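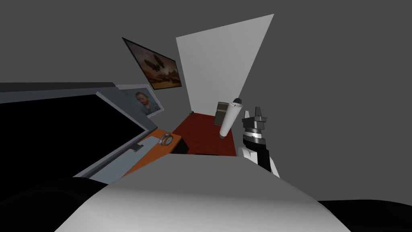 Planning for Equipment, Unit 2: Simulate First, Then Spend
Notes by Mohit Pal

Welcome back, everyone, and thank you for the budget drafts you turned in. I read them all with a big mug of tea, and most of you did the same thing I did on my first lab plan — you put nearly all the money into the arm and left the gripper, the spare parts and the training hours to share whatever was left.

So this week we stay in simulation a while longer. Before you ask for a quote from Vunilard or Chuang, I'd like 40 hours of simulated work behind every line on your list. Write down the reach you need, the size and shape of what you'll pick up, and how much room the arm wants near the furniture.
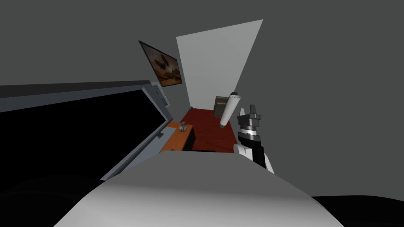
Then comes the part people like to skip, and I do understand why! Put $2,000 aside for grippers and fingers alone. Fingers wear, and the set you choose in October may not suit the parts you're handling by spring. 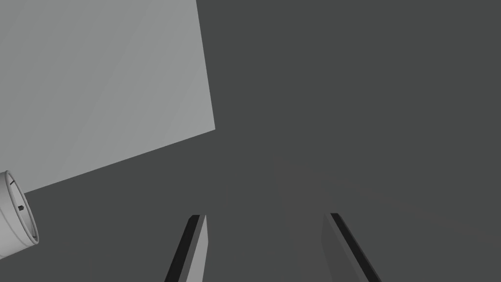
Ask each seller how wide the jaws open, what a spare pair costs and how long it takes to ship. The Billalley plan we read in Unit 1 allowed 60 days for delivery, and I'd copy that.

For next time: a revised budget, 2 pages at most, with your Clikero logs attached.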